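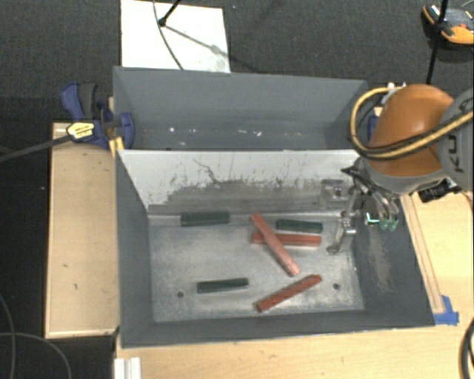 Red and green blocks in the two-part metal bin, with the gripper reaching in.

I've been using the Rullo bin kit to gather grasp examples, and I like it a lot! We logged 131 tries in one afternoon (36 went in the trash, my fault, bad labels). Blocks that land crossed on top of each other make the best examples. My gripe is the shiny metal, which fools our depth readings near the walls. Csaba Mészáros wants to paint his. Four stars from me, and I'd buy a second one.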